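4. Household Task Module: Garment Folding

4.1 Scope

The Trulleck two-arm unit is rated by Stestgate for supervised domestic chores only. Folding is classed as a developing capability. Operators should expect results below those of a practised person, particularly with dark or creased fabric, and should not schedule the unit for unattended laundry work.

4.2 Set-up

1. Clear the tabletop of cups, cutlery and loose hardware.
2. Confirm that the 2 arms are secured and that cables can move freely through the full range of travel.
3. Select Program 1145 (T-shirt, short sleeve).
4. Lay one garment in the centre of the work area. Keep other clothing to the sides.
5. Press Start and remain within reach of the stop control.

CAUTION: Keep hands, hair and drawstrings away from the joint housings while the arms are powered.

NOTE: The time limit for a single fold is 300 seconds. When it is exceeded, the unit pauses and waits for the operator. 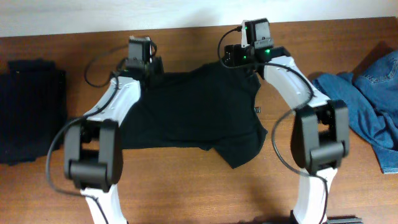 4.3 Limits of Current Performance

Jeans, fitted sheets and hooded garments are not supported in this release. Denim may be placed on the table for recognition trials, but it must be folded by hand. Where a fold fails twice, remove the garment, smooth it flat and restart from step 4. Record repeated failures in the service log under the colour and type of garment.

Related items
Ahmadpour Gripper Maintenance
Gritberg Table Mount: Installation
Section 5: Dish Handling (Trial)

This site uses cookies to remember your language and region. Accept | Manage settings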